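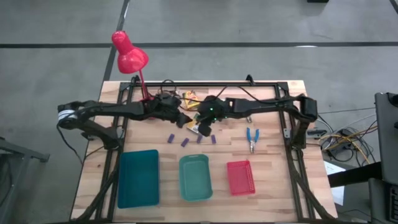

Step 1: Lay out the table before you record anything

I get more questions about this part of the Brumel sorting task than about the network, so let's start with it! Three containers go on the near half of the table, biggest on the left and smallest on the right: the dark teal bin, the sea-green tray, then the pinkish-red basket. All three start empty. The four purple blocks go in a loose row in the middle, right under where the two grippers meet.

Don't line the blocks up neatly. Nudge each one with a fingertip so it sits at its own angle. My first batch of demonstrations had them all perfectly square to the table edge, and the policy I trained on that batch was wonderful at picking up perfectly square blocks and hopeless at everything else.

Leave a few unrelated things on the table too. I keep a pair of blue-handled pliers next to the row and a couple of printed packages toward the far rail. The policy needs to learn that these stay where they are, and it can only learn that if they show up in the training data. Move them a little every ten episodes or so.

Step 2: Fix your camera and check it every session

The method uses one view from straight overhead and no wrist cameras. Mark the position of every clamp on your mount with a paint pen. Then open the Branerlow viewer, load the reference picture from your first session at half opacity, and compare it with the live view. If the table corners don't match, stop and adjust. A small shift is easy to miss by eye and it will cost you a whole evening of confused debugging (ask me how I know).

Keep your lighting the same within a session, but do vary it between sessions. I record some with the desk lamp on and some with it off.

Step 3: Record the demonstrations

You need 182 episodes to match my results. One episode is all four blocks moved into containers, one block at a time, with the arm that starts closer. Let the other arm hold still while the first one works. I tried moving both at once and the grippers kept getting in each other's way near the middle.

Some things that help:

Close the gripper slowly. The policy copies your speed, including your bad habits.

Pause for a beat above the container before letting go.

If you drop a block, keep recording and pick it up again. These recoveries are gold! I throw out an episode only when a block leaves the table.

Change which container gets the first block. Otherwise the policy learns an order and ignores the command you give it.

Save every episode with its command text, for example "first block to the small basket." Lekota expects one plain text file per episode with the same name as the recording.

Step 4: Label the grasp moments

Now the part I'm really excited about. Ordinary imitation learning treats every instant of a demonstration as equally important, but most of an episode is just an arm traveling through the air. The contact moments are where things go wrong, so we give those extra weight in training.

Run the labeling script on your folder. It looks at gripper position over time and marks the point where the fingers stop closing before they reach their empty-hand limit. With four blocks per episode you should get at least four marks, plus extras for any recoveries. Open the summary and look at any episode with fewer. Usually the threshold is too strict for your gripper, and loosening it by one notch clears it up.

The 14 steps on either side of each mark get the higher weight. I tested shorter and longer windows, and the shorter ones missed the approach, where the wrist lines itself up with a tilted block.

Step 5: Train and test

Start training with the Stondwood config and leave the other settings alone for your first run. I save a checkpoint at the end of every epoch and test the last three on the real arms, as the loss curve is a poor guide to which one grasps best.

For testing, use layouts that never appeared in training. I ran 616 single-block attempts across the weighted and unweighted versions, split evenly, and the weighted one was clearly better on strongly tilted blocks. On blocks that were nearly straight I couldn't tell the two apart. Both versions still struggle when two blocks touch - I'm working on that and hope to have a follow-up by December.

Last updated Aug 11, 2021. If you try this with a different gripper, please send me your threshold value and I'll add it to the table in the download folder.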